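# Chapter 4: What Households Throw Away

Every household produces waste, and most of it leaves the home within a few days of being made. Food is peeled, parcels are opened, bottles are emptied. This chapter deals with what happens between the moment an object stops being wanted and the moment it is put out for collection. Chapter 5 takes up the story at the kerb, with lorries, sorting halls and markets for recovered material.

By the end of the chapter you should be able to explain how household waste is measured, describe the main ways in which homes sort it, and say why two streets with the same collection service can give very different results.

## 4.1 Waste as a habit

Older writing on the subject treated waste mainly as a question of weight. A council knew how many tonnes it buried or burned, and it divided the total by the number of people it served. The answer was useful for ordering lorries but said little about homes. It did not show whether the weight came from kitchens or gardens, or whether a few houses produced most of it.

Work in Cedstead took a different approach. Jeanine Van Loon and Seija Miettinen asked 1013 households to keep a bin diary, a sheet of paper fixed near the main bin on which each item was noted as it went in. The sheets were collected after two weeks. The diaries were untidy, and many had gaps at weekends, but they recorded the order in which things were thrown away, and the room they came from. Bathrooms and bedrooms had hardly appeared in earlier studies. In Cedstead they supplied a large share of the small plastic containers that ended up in general waste, mainly in homes where the only recycling box stood in the kitchen.

Van Loon and Miettinen called this the *distance effect*. An empty shampoo bottle upstairs is put in whatever bin is upstairs. We will meet the term again in section 4.4.

## 4.2 Sorting and its rules

Sorting means keeping materials apart so that they can be used again. The rules differ from place to place, and they change. In Lekley, paper and card go in one box and everything else that can be recycled goes in another. In Gratumthorpe, glass has its own box and food waste is collected in a small lidded caddy. A family moving from one town to the other has to learn a new set of habits, and some of the old ones will survive for years.

Mixed objects cause the most trouble. A drinks bottle may have a body of one plastic, a cap of a second and a label of a third. Some collectors want the cap left on, so that it is not lost among the smaller scraps. Others ask for it to be taken off so that the bottle can be crushed flat. Leaflets often give the rule without the reason – and a rule without a reason is easily forgotten.

Roos Hermans compared the leaflets of several towns and found that the longest ran to 1560 words. The shortest had fewer than 400. She then asked residents to sort a bag of clean packaging at a table, with the leaflet beside them. Those with the short leaflet made slightly more mistakes over unusual items but finished sooner, and far more of them had read it to the end.

## 4.3 Containers in the home

The choice of container matters more than is often supposed. Open bins are used more than lidded ones, especially by children, but they are also emptied more often, as the contents are on view. Small bins fill quickly and are carried out sooner. Large ones allow food scraps to sit, and a small amount of food can spoil a whole load of paper.

Josefien Verbeke suggests that each room where packaging is opened should have an open container of its own, however small, and that its contents should be sorted in one place before collection.
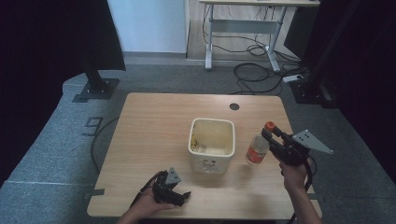
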